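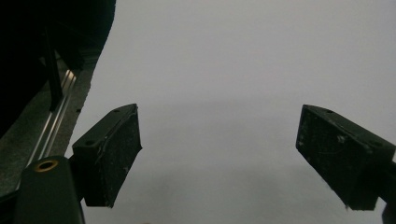

Afaf Rawashdeh wrote in to say that she cut out every cup after lunch, went to bed at the same time as always and still lay awake until 2, so what exactly was the nap setting supposed to fix? Fair question, and this section won't answer it to her full satisfaction. A nap can take the edge off a bad night. It can also set up the next one. The steps below are for people who want to find out which kind of napper they are.

Section 4: Setting up a daytime nap

Before you start

You need the Cedeck bedside timer, a pencil and the sleep log from the back of this guide. You don't need the Tanoli pillow spray, whatever the leaflet in the box says. It smells nice. I have yet to see a reason to think it does more than that.

Fill in the log for 5 nights before you try your first nap. People skip this. Then they have nothing to compare with, and they decide the nap worked because they wanted it to.

Setting the timer

1. Plug in the timer and wait for the display to stop blinking.

2. Hold MODE until NAP shows. If you get NIGHT, let go and hold it again.

3. Set the nap length. The factory setting is 46 minutes, which I would not use. Many people are in deeper sleep by then and wake up feeling worse than when they lay down. Bring it down to 20.

4. Set the latest start time. Early afternoon suits most people who sleep at night. The timer lets you pick any hour you like, including ones that will wreck your evening.

5. Press SAVE. The display shows the nap length once and goes dark.

Note: The timer starts when you press the top button. It has no idea when you fall asleep. The "smart nap" label on the carton refers to the fading alarm and nothing else.

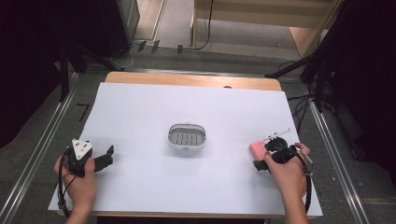

6. Put the timer out of arm's reach. If you can hit the button without sitting up, you will, and the short nap becomes a long one.

7. Dim the room if you can. A blanket helps, as does taking your shoes off. You don't have to undress or get under the covers, and I'd advise against it.

8. Press the top button and lie down. If you don't fall asleep, stay put until the alarm anyway. Write "rested" in the log, and don't round it up to "slept."

9. When the alarm sounds, get up and go stand by a window or step outside. Give yourself a few minutes before you drive or use anything sharp.

The coffee nap

You will have read about this one: drink a cup of coffee, lie down right away, and wake as the caffeine kicks in. There is something to it for some people who are tired and have to stay alert. As a daily habit, for someone who came to this guide because they can't sleep at night, it seems a strange choice. Iara Pereyra tried it through December on late shifts in Clarkport and reported that she felt sharp until closing and then stared at the ceiling. One person's log proves very little, but I'd want to see yours before you copied the idea.

Reading the log

Keep the nap going for 2 weeks, then look at the nights. Compare how long you took to drop off with the nights before you began. If it's taking longer, shorten the nap or start it earlier. If that changes nothing, drop the nap and keep the log going.

Don't read much into the "Henham score" printed at the foot of each page. It adds up hours and mood ratings as if they were the same sort of thing, and I couldn't find out where the weighting came from. I leave mine blank.

Caution: The timer is not a medical device. If you are sleepy every day even with enough hours in bed, if you wake up gasping, or if someone tells you that you stop breathing at night, see a doctor. The same goes for nodding off at the wheel, even once. Don't drive until you've been seen.

Caution: Don't stop or change a prescribed sleep medicine to see whether naps do the job. Ask whoever prescribed it first.

To turn nap mode off, hold MODE until the display reads NIGHT. Your saved nap length stays in memory unless the timer is unplugged, in which case it goes back to 46 and you'll have to repeat step 3.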